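Sorting the puzzle shelf this week. Posting as I go, same as I did with the board games.

The shelf is the low one by the window in the back room at Nolluvdale. Everything on it is for the under-fives group, which meets Wednesday mornings. Coats go on the hooks, then straight to the puzzles.

Started with the jigsaws. The Galia farm set is complete. The Domański trains are missing a corner, so I've put them in the spares box with a note on the lid.

Murali Iyengar asked if the old lacing cards could go. Yes. The holes have torn through on most of them. I kept the laces.

Inventory sheet says 3444 for the stacking cups and 3581 for the shape boards. Those are shelf codes, if anyone is reading the sheet at home. Please write them on the bag and on the box.

Wiped everything down with warm water and a little dish soap. Towel dry, then leave it out overnight before it goes back in a bag. Boards go flat. If you stack them on edge they slide.

Next the chunky shape puzzles. These get more use than anything else we own. The thick pieces suit small hands and you can hear it when one drops into its slot.

Clémence Gautier wants them bagged by board color. I've been doing it by shape. We'll go with hers, it's easier to check at pickup time.

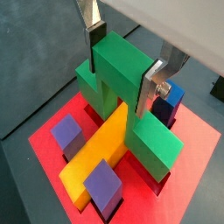 Last changed: November, 4:10 pm

Green piece over the red board, lined up with one of the slots. It's the kind of shape the kids turn a few times before they get it. Squared off, with a wide bar at each end and a narrower part between.

Red board goes in bag 573. The green piece goes in with it, so don't put it with the loose blocks.

Still to do: the Surno pegs and the box of odd wooden animals. If you have a piece at home that belongs here, leave it in the tray by the door.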